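Desk mat

A desk mat, also called a desk pad or work mat, is a flat sheet laid over part or all of a table top to protect the surface and to give a steady base for writing, handling small parts or using a computer mouse. Mats are sold in many sizes, from small pads that sit under a keyboard to sheets that cover nearly the whole table.

History

The desk mat grew out of the writing blotter, a sheet of absorbent paper held in a stiff frame with leather corners. Blotters took up spare ink and softened the surface under the nib. As ballpoint pens replaced fountain pens in offices, the paper was often left out and the backing board kept as a plain pad. Larger mats became common once the mouse had become a normal part of office equipment, as a single sheet could serve as both writing surface and mouse pad.

Materials

Leather was the usual covering for early pads and is still used in costlier ones. It marks easily and needs occasional treatment to stop it drying out. Felt, made from wool or polyester, is quiet and warm to the touch but holds dust and is hard to clean after a spill. Vinyl and polyurethane sheets can be wiped down and are often sold as imitation leather. Cloth bonded to a rubber base gives an even glide for a mouse and lies flat without fixing.

Silicone mats are used where heat is a concern, as in soldering and some kinds of craft work. Self-healing cutting mats are made from layers of PVC, with a softer outer layer that closes over shallow cuts. They should be kept out of strong sunlight and away from hot cups, both of which can cause lasting warping.

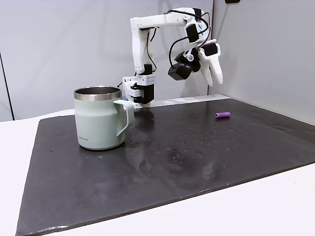

Thickness affects both comfort and stability. A sheet of 2 mm is enough to guard against scratches, while a thicker one softens the edge of the table under the wrist but gives a poor surface for handwriting. Stitched edges slow fraying in cloth mats. Cut edges are cheaper and lie flatter, but the layers may part with wear.

Static control

Mats for electronics work are made to carry charge away slowly. Most have a conductive layer beneath a dissipative top, with a press stud for a ground lead. The lead normally includes a resistor. Ordinary household cleaners can leave a film that reduces the effect, and makers generally advise a cleaner meant for such mats. A mat of this kind does not work as intended unless it is joined to ground.

Care

Cloth mats are washed by hand in cool water with mild soap and dried flat. Rolled mats may keep a curl for several days after unpacking; rolling them the opposite way for a short time, or placing books on the corners, usually removes it. Felt is brushed or vacuumed.

See also

Blotting paper
Cutting mat
Mouse pad
Antistatic device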